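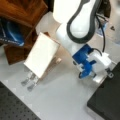 *The arm over the bench, with its blue gripper mount and white gripper housing. A tilted white board stands at left.*

The **Eltivside bench arm** is a tabletop manipulation setup assembled in the Eltivside shared workshop. It combines a white robot arm with a gripper carried on a blue plastic bracket, a camera close to the fingers, and a work area furnished with small household and shop items. The build was started in June by Gwilym Prosser, a member of the workshop, and is documented in the workshop wiki under the working name *Korkham*.

## Background

An earlier build, Sirno, used a hobby arm driven by seven servos. It could lift light parts but drifted during long sessions, and its joints had to be zeroed by hand before each run. Sirno was taken apart and its power supply kept. Korkham reused the supply for bench lighting and nothing else.

## Mechanical layout

The arm reaches down toward a pale tabletop. A thick black cable is looped along the outside of the upper link, and a thinner one arcs into the top of the gripper housing. The slack in both is deliberate. An early routing held the thick cable tight against the link and restricted the wrist at the far end of its travel.

The gripper mount is an angular bracket with stepped edges, printed in royal-blue plastic. Version 7 is the current one. Earlier versions cracked along the layer lines next to the bolt holes, and the walls were thickened in response. The print takes 23 hours at the settings listed in the wiki.

The gripper housing was bought from Watkins, a surplus dealer, and came without drawings. Hole spacing was measured with calipers and checked against a paper template before the first print.

## Work area

Objects are placed close together so that the arm has to approach past obstacles. Bench items include small wooden blocks, an open black container, a perforated black board and a white board propped at an angle. A wooden cabinet with an open compartment limits travel on one side – the software treats it as a solid box, compartment included.

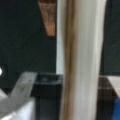
*View from the gripper camera, with the square black container beside the pale vertical element at center.*

## Camera

The gripper camera is used for the final part of an approach, when the arm itself tends to hide the target from any fixed viewpoint. Its images are soft at short range, and fine edges on small parts are often lost. Position estimates therefore rely on large outlines such as the rim of a container.

Exposure is locked at the start of a session. With automatic exposure, bright surfaces near the lens caused the background to darken as the wrist turned, and the outline detector lost the rim.

## Operation

Motions are recorded by hand guiding and replayed at 40 percent speed. A replay can be stopped from the keyboard or with the switch on the supply. Workshop rules require a second person in the room for any run above that speed.

Recorded paths are stored as plain text, one joint position per line. Prosser's notes advise recording a new path whenever the cabinet is moved – editing the old file by hand has led to contact with the side panel more than once.

## Known issues

* The blue bracket must be removed to reach two of the wrist screws.
* The outline detector confuses dark containers with deep shadow.
* No collision model exists for the cables.

The wiki page was last revised on Wednesday, September 25, 2024. A metal version of the bracket is listed there as planned.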